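Kapitel 4
Warum Rohstoffpreise schwanken: Angebot, Lager und Erwartung

Mein erster Kupferkontrakt hat mich eine schlaflose Nacht gekostet, und ich erzähle das hier gleich am Anfang, damit ihr wisst, mit wem ihr es zu tun habt. Ich hatte damals gelesen, die Mine in Lodulmont stehe vor einem Streik. Also gekauft, klar! Weniger Kupfer, höherer Preis, so stand es ja auch in meinem alten Lehrbuch. Am Freitag kam der Streik dann wirklich, und der Preis fiel. Ich saß da und verstand die Welt nicht mehr.

Was ich übersehen hatte: Den Streik kannten alle anderen auch schon. Er steckte längst im Preis, und als er kürzer auszufallen drohte als befürchtet, stiegen die Ersten wieder aus. Um genau diesen Unterschied zwischen Nachricht und Erwartung geht es auf den nächsten Seiten.

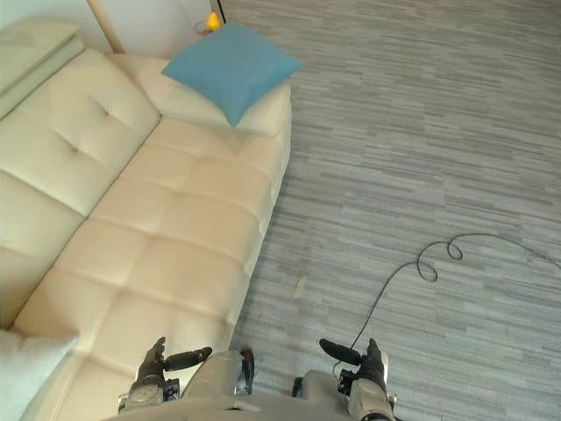 Abb. 4.1: Helles Ledersofa mit blauem Kissen, daneben ein gestreifter Teppich.

Fangen wir mit dem Lager an, das mögen die meisten am liebsten (ich übrigens auch). Stellt euch den Händler Zorent vor. Er hat 3.000 Tonnen Kupfer in der Halle liegen und verkauft davon im Januar 2.000 Tonnen. Bleiben 1.000, und die sind für seine Kunden plötzlich viel interessanter als vorher. Wer dringend Metall braucht, zahlt jetzt für sofortige Lieferung mehr als für eine Lieferung im Sommer. Diese Lage heißt Backwardation. Liegt der Terminpreis dagegen über dem Kassapreis, sprechen wir von Contango, und dahinter stecken oft schlicht die Kosten für Miete, Versicherung und Zinsen.

Bitte lernt die beiden Wörter nicht auswendig, sondern zeichnet euch die Kurven auf. Ich verwechsle sie bis heute, wenn ich keinen Stift zur Hand habe. 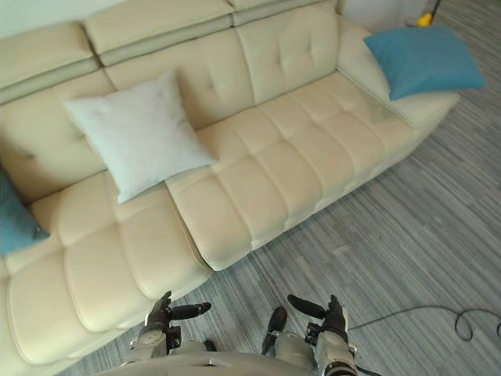
Warum kann der Kassapreis über dem Terminpreis liegen?
Weil sofort verfügbare Ware knapp ist und Käufer für die schnelle Lieferung einen Aufschlag zahlen, während der Markt für später mit einer entspannteren Lage rechnet.

Jetzt zum Dollar, der uns durch das ganze Kapitel begleiten wird. Viele Rohstoffe werden in Dollar abgerechnet. Wird der Dollar teurer, muss die Kabelfabrik Plureck für dieselbe Tonne mehr Euro hinlegen, auch wenn sich an der Börse gar nichts bewegt hat. Manche Käufer bestellen dann weniger, und das drückt wiederum auf den Dollarpreis. Ihr merkt schon, da greift eines ins andere, und genau deshalb mag ich das Thema so!

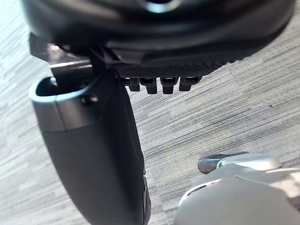 Abb. 4.2: Dunkelgraues, gewölbtes Gehäuse, darunter eine schwarze Fläche mit feinem Rautenmuster.

In Abschnitt 4.1 rechnen wir den Fall Vida durch, eine kleine Gießerei, die sich gegen steigende Preise absichern will und dafür 75 Kontrakte kauft. Legt euch einen Taschenrechner bereit und lest vorher noch einmal den Kasten zur Sicherheitsleistung aus Kapitel 3.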